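**Trial hosts and paid testers wanted: Gredach Mida two-arm bench kit**

Posted March 2018

Gredach makes the Mida, a pair of robot arms with swappable grippers that works at an ordinary table. We are looking for people to use it and tell us what is wrong with it. You don't need to write code. You do need patience and fairly steady hands, as most of the job is guiding the arms through a task and repeating it until the software has enough runs to learn from.

The current task set is called Shim. It covers small jobs around food and parties: plating, moving fruit, handling cards, and work with cakes and lit candles.
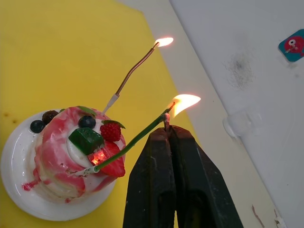 *Shim task set: green candle held at the wick end, flame lit.*

**What you would do**

- Run tasks from the Shim list at our Lurkley shop, in blocks of 2 hours
- Reset the table between runs
- Fill in a one-page form after each block (grip, reach, cable snags, anything that annoyed you)
- Stop a run if you don't like the look of it

Tasks with a flame are done with a staff member at the table. You can opt out of them and still take part.

**Pay**

Testers get $163 per block, paid at the end of the month. Host sites, meaning small shops, bakeries or schools that want a kit on their own premises, get it free for the trial and can buy it afterward for $1585. Hosts need a sturdy table against a wall and someone who can be reached by phone during working hours.

We logged over 448 runs in the first round last November. Most complaints were about the gripper fingers wearing, so please keep noting that on the form.
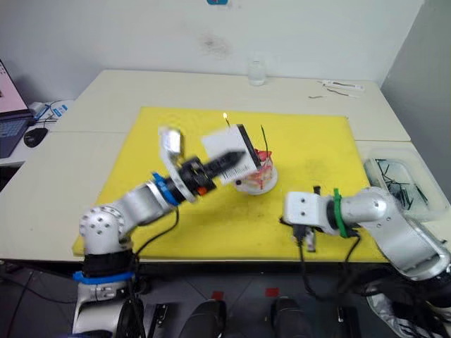 **Do I need any experience with robots?**

None is required. Everyone gets a training block first, paid at the same rate, and a good share of our testers came from kitchens and sewing shops.

**To apply**

Send a few lines about yourself and the times you are free to Despina Omerović, tester sign-up. Host sites should write to Kyu-ri Myung with the size of the table and a note on where the outlets are. Applicants must be 18 or older. We reply to everyone, usually within a week.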